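定期安全点検チェックリスト(什器・床・避難経路) 所見付き

対象:テルデン棟2階 共用作業室、廊下、倉庫
実施:12月、火曜日の午前
点検者:Mei-kuen Ng
判定記号:○ 異常なし △ 経過観察 × 要是正 ― 対象外

1. 床面

1-1 タイルの浮き・割れ ○
打診で異音なし。廊下東端の目地に細い欠けがあるが、段差は生じていない。
1-2 段差・つまずき △
倉庫入口の見切り材が片側だけ持ち上がっている。ビス1本の緩み。増し締めで収まったが、下地側の穴が広がっているため次回も確認する。
1-3 滑り ○
給湯室前の防滑シートは端部まで密着。
1-4 床上配線 ×
廊下のコピー機の電源コードが通路を横断。モールなし。壁側コンセントへの差し替えを依頼した。
1-5 床用洗剤の保管 ○
原液容器と希釈容器は別の棚。ラベルの文字も読める。

2. 机・作業台

2-1 天板の固定 ○
四隅を順に押し、がたつきの有無を確認した。倉庫の仕分け台のみ、天板裏の金具に遊びあり。使用に支障のない範囲。
2-2 脚部の接地 △
共用作業室は全台接地良好。廊下の記帳台は右奥の脚が浮いており、紙片が挟んであった。紙片は撤去し、アジャスターで調整。調整代がほぼ残っていないため、更新の候補とする。
2-3 天板の角 △
記帳台の角は通路側に出ており、腰の高さに当たる。保護材の貼付を推奨。倉庫の仕分け台は貼付済みだが、接着が一部はがれている。
2-4 脚まわりの通行 ○
脚が天板の外周より外へ張り出している台はなかった。台の下に私物を置かないこと。前回指摘した倉庫の段ボールは撤去済み。
2-5 耐荷重の表示 ×
プラサリ製の仕分け台に表示がない。納品書の控えで確認し、表示を貼り直すこと。推定値は記入しない。

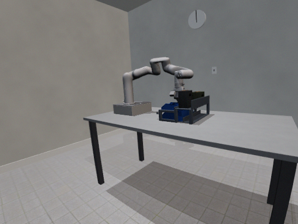

クラメニア 施設管理部 安全点検班

3. 棚・ラック

3-1 転倒防止 ×
倉庫の書庫棚のうち、北壁側の1台に壁固定がない。移設の際に外したままと思われる。高さがあるため優先度を上げる。是正まで上段への収納を禁止し、表示を掲出した。
3-2 積載の偏り △
書庫棚の上段にファイル箱が集中。重量物は下段へ移す。点検時に11箱を移動したが、残りは担当部署の立ち会いが必要なため未了。
3-3 棚板のたわみ ○
目視で判別できるたわみなし。中段の棚受けピンも奥まで入っている。
3-4 落下防止 △
消耗品棚の前縁に落下防止バーがあるものの、下段の1本が外れて棚の上に置かれていた。取り付け直し済み。

4. 通路・避難経路

4-1 有効幅 ×
廊下の中ほど、傘立てと掲示板の脚が向かい合う箇所で幅が不足。傘立てを玄関側へ移すこと。掲示板は固定式のため動かさない。
4-2 避難口の開閉 ○
施錠状態から鍵なしで開放できた。開放角度も十分。ドアクローザーの閉まり速度がやや速いが、調整範囲内。
4-3 誘導灯 △
点灯は全数確認。階段側の1灯は非常点灯への切り替え後、規定の時間を保持しなかった。バッテリー交換を手配中。
4-4 避難経路図 ×
掲示は旧版。間仕切り変更前の図のままで、倉庫への扉の位置が異なる。差し替えが済むまで、旧図に訂正紙を貼る。

5. 消火・救急

5-1 消火器の設置位置 ○
標識と本体の位置が一致。周囲に物を置いていない。
5-2 消火器の圧力・期限 ○
指針は全数が緑の範囲。番号35、42、53の3本は次年度に期限を迎える。一括で更新するか個別にするかは、ハン営繕の見積を待って決める。
5-3 救急箱 △
内容品のうち三角巾と使い捨て手袋が不足。使用記録に記入がなく、いつ減ったか不明。使用者は必ず記録すること。

6. 照明・換気

6-1 照度 ○
作業面、通路面とも基準を満たす。測定値は別紙。
6-2 器具の固定 ○
カバーの爪折れなし。
6-3 換気口 △
倉庫の給気口にほこりの堆積。風量の低下は体感では認められないが、清掃を行う。脚立作業になるため2名で実施。

総合所見

要是正のうち、3-1(壁固定)と4-1(有効幅)を先行させる。いずれも工具または移動のみで対応でき、外注を要しない。2-5は書類確認が先。4-4は図面の改訂者が決まっていないため、期日を空欄とした。
△の項目は次回点検時に再判定し、2回続けて△となったものは×として扱う。前回からこの扱いに変更しているが、各部署への周知が行き届いていなかった。本票の写しを回覧に付ける。

是正記録欄

1-4 担当:総務 期日:即日 完了確認:済
2-5 担当:施設管理 期日:次回点検まで 完了確認:
3-1 担当:施設管理 期日:今週中 完了確認:
4-1 担当:総務 期日:今週中 完了確認:
4-4 担当:未定 期日: 完了確認:

記入上の注意

・判定は点検時点の状態で付ける。その場で直したものも、直す前の状態で判定し、所見に処置を書く。
・「たぶん」「前と同じ」は所見として受け付けない。
・測定を行った項目は、使用した器具の管理番号を別紙に残す。
・鉛筆書き不可。訂正は二重線と押印。
・点検票の原本は施設管理部で保管し、写しを各階の掲示板横のファイルに綴じる。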